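Re: [homecider] Perry that won't clear

Mamta Dubey wrote:
> My pear batch is still cloudy after the second racking. Should I
> bottle it anyway, or wait? Gravity has stopped moving.

Hello Mamta, and what a nice thing to find in my inbox this morning!

I'd wait, if you can bear it. Pears are slow, stubborn creatures, and my own batch from last March sat hazy for ages - I had quite given up on it and was already planning to cook with it.
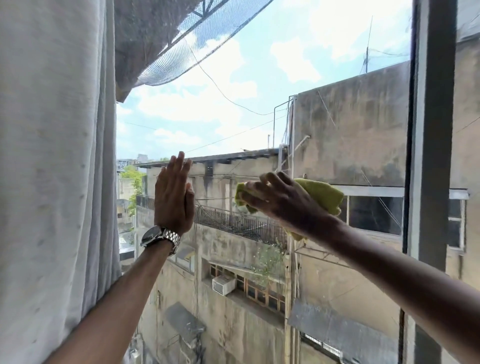

Sylvie Desjardins swears by moving the jug somewhere cold and leaving it be, and she has more patience than I do. If you'd still like to try finings, start with one small jar and taste it before you treat the lot. Cloudy perry drinks perfectly well, by the way.

Do write and tell us how it goes.

Warmly,
Madalena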